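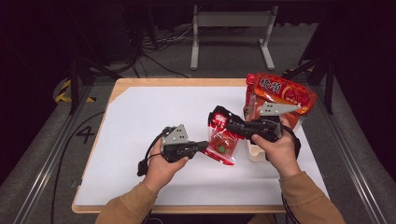

Skelent to sell its mixed snacks in single packets

Ballside - 1 Apr 2023

Snack importer Skelent is to begin selling single wrapped packets from its mixed range, ending a system under which shops had to take the goods by the full case. The change applies to orders from small shops, canteens and vending firms, and covers both the savoury and the baked lines.

Until now the smallest order was one case of 40 packets, all of the same kind. Under the new terms a shop can make up a tray of 9 packets from any part of the list. Trays are packed by hand at the company's unit in Ballside and leave on the same vans as the full cases.

Leonie Haberkorn, who runs packing at the unit, said the case size had been set by the makers and had never suited the smaller customers.

"A village shop does not want 40 of one thing," she said. "It wants two or three of each, and it wants to see what sells before it orders again. We were losing those orders at the first phone call."

The company tried the tray system with five shops in December. Four have placed repeat orders. The fifth asked for a larger tray, and Skelent says it will look at this once the first season's figures are in.

Most of the work has been in the labelling. The outer case carries the full list of contents in English on a printed sheet, but the single packets inside were not meant to be sold apart from it. Each packet that goes into a tray must now have its own label with the name of the food, the ingredients, any allergens, the net weight, the best before date and the importer's address.

The labels are printed by Lindemann, which also supplies the trays. The first version was too stiff for the small packets and lifted at the corners where the film creased. A thinner stock with a stronger glue has replaced it. It is put on after the packet has been checked and before it goes into the tray, on whichever face has the least print.

Checks are made on a table covered with plain white paper. The sheet is changed at the start of each batch, and between savoury and baked goods, so that crumbs from a split packet are easy to spot. Packets with a broken seal are thrown away. Those with a sound seal but badly creased film are set aside and go to the staff room.
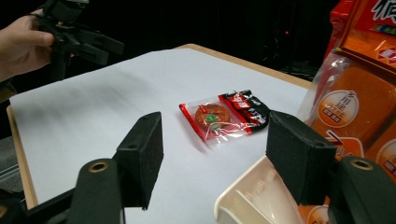 One of the small wrapped snacks on the white paper sheet.

Round items have given the most trouble. A flat biscuit in a loose packet slides to one end when the tray is tipped, and the packet then folds over on itself. Skelent has added a card divider to the baked trays to hold each packet upright. The savoury trays do not need one, as the packets are fuller and hold each other in place.

Birgit Bauerfeind, who buys for the Zuvstead chain of farm shops, said the packets had sold best from a shallow box beside the till. Larger bags did better on a shelf, where the front of the bag could be seen.

"People pick up the small ones to look at them and then keep hold of them," she said. "The big bags are bought by people who already know what they are."

She said the trays had arrived in good order, apart from one in which two labels had been put over the tear notch - the packets could be opened, but only with scissors. Skelent has since moved the label on that line and added the point to its packing sheet.

Prices will be set per tray. A tray works out dearer per packet than a full case, with the difference put down to hand packing and the extra label. There is no charge for mixing kinds within a tray, but savoury and baked goods cannot share one. Customers who order five trays or more will pay the same delivery rate as for a case.

Large bags are not part of the change. They will still be sold by the case, in cartons that double as a shelf display, and the company has no plans to split them. Haberkorn said the larger bags were awkward to stand in a tray and took up the space of several small packets.

The unit can pack 50 trays in a shift with the present staff. If orders go above that, a second table will be set up next to the first and the baked goods moved to it, which would also do away with the change of paper between kinds.

Shops with an open account can order trays on the usual form, using the new column on the right. New customers should ask for the current list, as not every line in the case range is sold by the tray. Goods with less than nine weeks left before the date on the packet will not be put into trays.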